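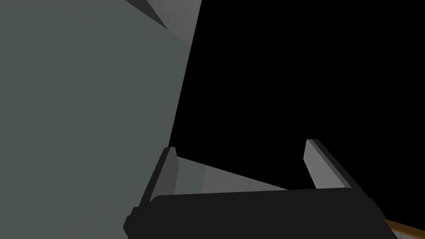 About us

Hello, and welcome to Clustow! I'm Yamuna Poojary, and I started the company at my kitchen table with a borrowed laptop and a lot of tea. We make Drelosness, a practice kit for people who want to teach a robot gripper to pick things up but would like to try it on a screen first.

Most of our customers are colleges and small workshops. They've got one real arm between a whole class (if they're lucky) and everybody wants a go. With Drelosness each learner gets a simulated gripper, a table and a box of awkward shapes, and they can drop things all afternoon without a single dented finger - I wish I'd had it when I was learning.

What's in the kit

You get 60 ready-made tasks, from easy reaches up to the ones that make our own team mutter. There's a workbook to go with them, and a login for the teacher so they can see how everyone is getting on. The view sits just behind the gripper, looking out past the fingers, and people do find that odd for the first half hour. Stick with it!

My favourite shape is the spool, blue at one end and orange at the other. The two colours are a big help when you're working out which way round it's facing, and the flat sides give beginners something to line the fingers up with.
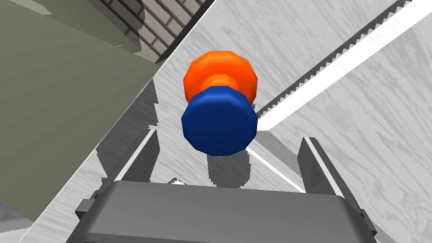
Yamuna Poojary

I should say who else is here. Chepkoech Mbwambo builds the rooms and the tables, and she's the one to thank for the wood grain and the brick walls. Heather MacRitchie writes the tasks and tests them on her long-suffering family. Catherine Baird answers the phone, sends out the workbooks and knows every college timetable in the country, or so it seems to me. We're a small lot and we all muck in, so if you ring at nine in the morning you might well get me with my mouth full of toast.

We moved into Unit 131 at the Wragg in October, up two flights of stairs, and visitors are very welcome. Bring a class if you like, but do warn us first as we've only got the one kettle.

People often ask me whether practice on a screen carries over to a real arm. Some of it does. Learners come away with a feel for lining up and for going in slowly,
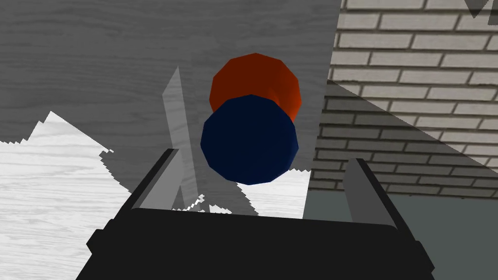
and they're much less nervous when they get to the real thing. They'll still need time on the arm itself, and I tell every college that before they buy. If you want help with that part too, Annag MacBrayne runs our Flestisach days, where she comes out to you and works on whatever arm you've already got.

Fancy a try? Ask Catherine for a trial login and mention which course you teach, and she'll set you up with a few tasks to start on.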